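Cell notes: basket handling at the Colo produce station

3 October 2019

The produce cell in the Colo test room came back into service this week after its yearly overhaul. The last full service was in April of the previous year, and the list of small faults had grown long enough to justify taking the arm down for several days. This item covers what was changed, what was left alone and what operators need to check before a shift. It replaces the sheet posted on the control cabinet.

The station is a single arm with a soft-fingered gripper, working along a wooden display shelf stocked with vegetables. Its main job is to pick up a plastic shopping basket by the handle, carry it along the shelf and hold it level for loading. Basket handles are harder on the gripper than the produce is. They are ribbed, they swing on their clips, and they put the load off center whenever the basket tilts.

Finger pads. All pads were replaced with the Millero soft set. The old ones had hardened along the inner face and were slipping on the ribs under load. New pads need a break-in run of 200 empty closes before they are used on a basket. Do not clean them with solvent. A damp cloth and mild soap will take off plant residue, and the pads must be dry before the arm is enabled.

Grip force. The closing setting was lowered from 130 to 117 on the controller scale. The higher value had been put in to make up for the worn pads and was bending the handle. At 117 the fingers wrap the handle and the lower lobes seat against its underside. If the handle turns in the grip, check the approach angle first. Raising the force hides the fault and shortens pad life.
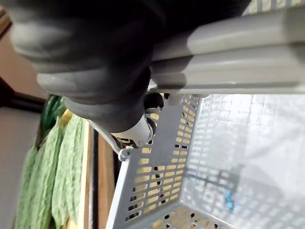 Approach angle. The taught approach now comes in with the wrist tilted, so that the fingers close across the ribs of the handle and the wrist stays clear of the produce. Clearance to the shelf is small on the side where the bitter melons are laid out. When the shelf is restocked, keep everything behind the front edge. An item that sticks out will be touched by the basket wall on the way past, and the arm will stop on a contact fault.

Cable routing. A loose cable near the wrist was the cause of most stops logged over the summer. It can catch on the clip where the handle meets the basket, and the controller reads the pull as a collision. The Barbieri sleeve ordered for this cable has not been delivered. Until it is fitted, look at the loop before each run and move the arm by hand through the first lift position with the drives off. If the loop touches the basket at any point, shorten it at the upper tie only. Leave enough slack for full wrist rotation.

Wrist camera. The mount was removed, cleaned and refitted, and the camera was recalibrated with the standard target. The view from the wrist is largely taken up by the gripper and the basket during a carry, so the shelf position must be read before the handle is gripped. The program now stores that reading and uses it until the basket is released. Light-colored baskets come out very bright under the room lights. Exposure was reduced one step, and this setting should not be returned to automatic.

Basket condition. Check the clips at both ends of the handle for cracks and make sure the handle moves freely. Look through the bottom mesh for anything left inside from the previous run. Small items change the balance very little, but they will spoil a weight check. Of the baskets in stock, 17 were withdrawn for damaged clips and should not go back on the rack.

Software. The cell is running the current Inent release with the old motion limits. The new limits were tested for one afternoon and gave a rough start at the beginning of the lift. They have been switched off until the supplier answers. Operators will see a yellow notice on the panel at power-up saying that the limits do not match the release. Acknowledge it and continue.

Open points are the cable sleeve, the motion limits and a replacement for the left door switch, which works but needs a firm push. Faults should be written in the cell log with the program step number and the grip setting at the time. Entries without a step number cannot be traced.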